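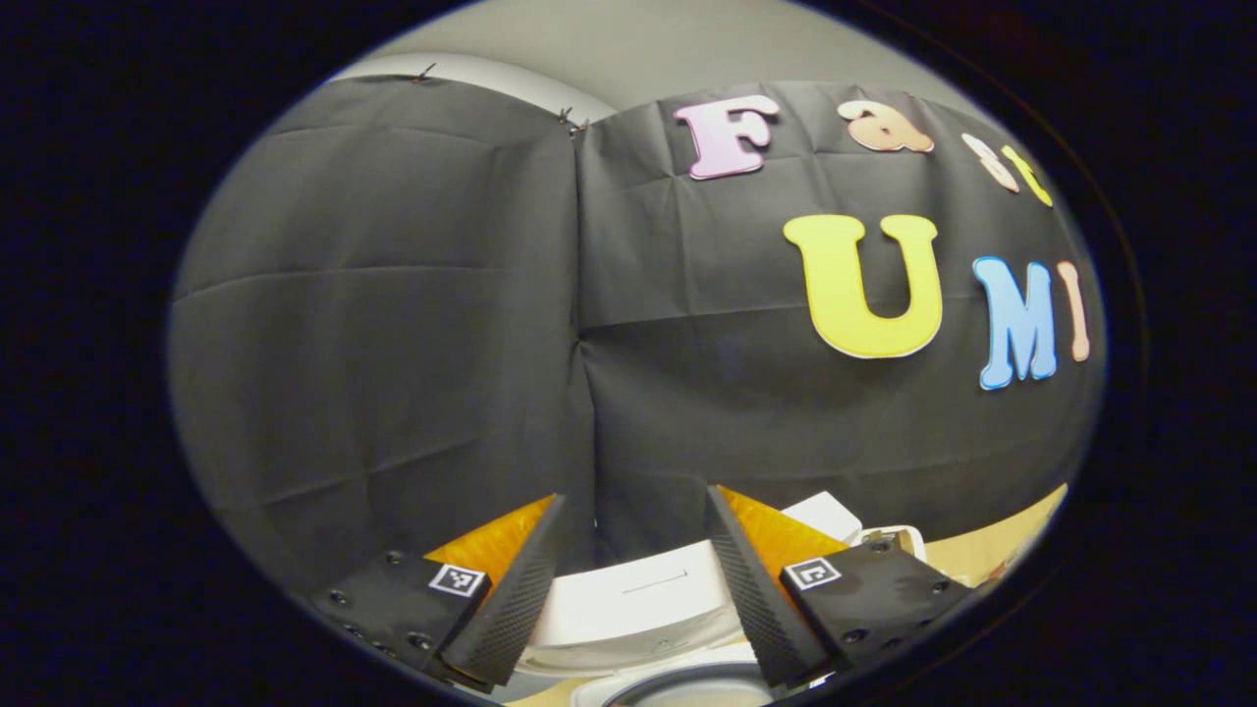 A short set of house rules for people who record hand-held gripper demonstrations went up on the Ulholm workshop's website in February, and it has already been borrowed, with permission and a good deal of friendly argument, by two other groups who teach robots by showing them how a job is done. The rules were written by Chunhua Lu, who runs the recording sessions at Ulholm, and they start with the gripper itself. Each finger block should carry its square black-and-white marker flat on the top face, where the camera can see it, and both markers should be in view before anyone picks anything up. The backdrop comes next: plain dark cloth, clipped along its top edge, with any lettering kept up on the cloth and well clear of the tabletop.

Lu says she never set out to write a standard, and she would rather people didn't call it one. It grew out of a long winter of going back through 1581 recordings made for a project named Fotilo, in which the workshop had to set aside 400 that could not be used. Some had a marker hidden behind a sleeve, a fair few had no note of who had made them or which set of fingers had been fitted, and in others the person had simply carried on chatting and forgotten to start from the rest position.

"I had a lot of tea and a very long spreadsheet," she said, "and by the end of it I knew exactly what I wanted to ask people to do."

The rules fit on 2 sides of paper. Besides the markers and the backdrop, they ask that everyone wipes the finger pads before a session, takes a proper break after 10 recordings in a row, and says so in the notes when a grasp is fumbled. Fumbled grasps are kept and labelled as such. Passers-by who might be caught by the wide lens must be asked first, and anyone who changes their mind can have their recordings removed.

That last point has caused the most discussion, as you might expect. Jianguo Feng, who looks after the recordings at Drurnetti, one of the two groups now trying the rules out, is all for it but would like a time limit, so that a finished collection isn't being unpicked years later. He would also like a firmer line on lighting, which the present version leaves to common sense. Lu has promised to look at both, though she thinks the lighting question could easily fill a page by itself.

A second version is being drafted, and there will be an open session at the Hauksdóttir building on Saturday for anyone who records demonstrations, however occasionally, and would like to go through the wording line by line. Doors open at ten in the morning, and copies of the current rules will be on the table by the entrance.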